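Microfiber dusters and the washing machine – yes or no?

pinetop_kat
Original poster

So I moved into a place with wood floors and open shelves everywhere, and I'm dusting way more than I ever did in the carpeted apartment. I've gone all in on the chenille kind, the fluffy ones with the fat little loops. I own three now. My question is how you all wash them. The tag on mine fell off ages ago. My sister throws hers in with the towels and my mother in law acts like that's a crime.

Also, does anybody know if the Wedgate heads fit on a Jodevthorpe pole? The store by me only stocks the one brand of heads and I'm not driving 31 miles for the other.

grout_expectations

Towels are the problem, not the machine. Microfiber grabs lint off cotton and then you spend an evening picking fuzz out of the loops. I wash mine with other microfiber only, warm water, half the soap you think you need, no softener. Hang it over the shower rod and it's fine by morning.

Can't help on the pole, sorry.

mudroomlady

Agree on no softener, disagree on the machine. I wrecked a Geltach one that way – the loops came out matted and it never fluffed back up. These days I fill the sink, squirt of dish soap, swish it around, squeeze (don't wring!) and rinse till the water runs clear. Takes me five minutes and I do it while the coffee's going.
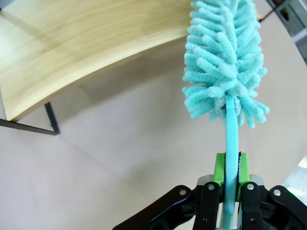 And give it a good shake outside before it goes anywhere near water. If you skip that you get gray soup and you'll be rinsing till lunch.

grout_expectations

Were you using a mesh bag? Mine have been through the wash more times than I want to think about and they look okay. Not new, but okay. I think a top loader with the big post in the middle is rough on them and a front loader isn't so bad.

mudroomlady

No bag, and yes, top loader. Fair point. I'm still not risking it, I like my sink.

oldhousebill

I'll be the grump. I have a house full of trim from before anybody thought about dusting it, and I went back to a damp cotton rag. The fluffy things are great on blinds and ceiling fans. On a flat shelf I feel like I'm moving the dust to the next shelf. Rag, bucket, done.

pinetop_kat
Original poster

Bill, I hear you, but I have something like a thousand books and I'm not lifting every one of them to wipe with a rag. Okay, not a thousand. My husband says 300 and he's probably right.

oldhousebill

For books I'll give you the duster. Run it along the top edges from the spine outward so you don't push the dirt down into the pages.

sudsy_in_september

Pole question! I have a Jodevthorpe pole and the Wedgate head does go on, but it wobbles. I wrapped two turns of painter's tape around the tip and it's been snug since spring. The Ticona ones didn't fit at all, the hole is too small, so don't bother.

Machine washer here too by the way, gentle cycle, in a pillowcase with a knot in it. Never the dryer. I did the dryer once on high and the loops got kind of crunchy.

pinetop_kat
Original poster

Painter's tape, I love it, I have a whole roll in the garage. I'm going to do one in the sink and one in a pillowcase and see which comes out better. Third one is too far gone, it lives under the fridge now.

mudroomlady

Sink's going to win. Post when they're dry!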